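July 6, 2021

Slept badly, up before six. The fireworks from the weekend are still going off in ones and twos down by the creek and the dog won't settle until they quit.
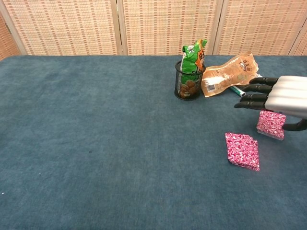 Worked on Grandpa's letters again most of the morning. I'm up to the spring he left Stakia and went to work for Kozłowski at the brickyard. He gives the price of everything. Boots, lamp oil, a haircut. He says almost nothing about my grandmother until the page where they're already married, and then it's one line about the rain and her brother being late with the cart.

I typed 3,687 words, a good day for me, though plenty of them are place names I'll have to check. His handwriting gets worse in the winter letters. There are 2 I can't make out at all and I've set those aside for Despina Dobre, who reads the old script better than I do. She wrote back in June that she could take more once her classes were done.

Lunch was cold chicken and the last of the potato salad. Called the pharmacy, on hold forever, refill ready Thursday.

Hot in the afternoon so I stayed in and sorted envelopes by postmark. The Windov ones go in their own folder now. One had a receipt folded inside for 60 bricks, signed by him, and I don't know why he kept it or mailed it.

Watered the tomatoes after supper. Something has been at the lower leaves. Need stamps and a new typing ribbon, and I still owe Carol a call.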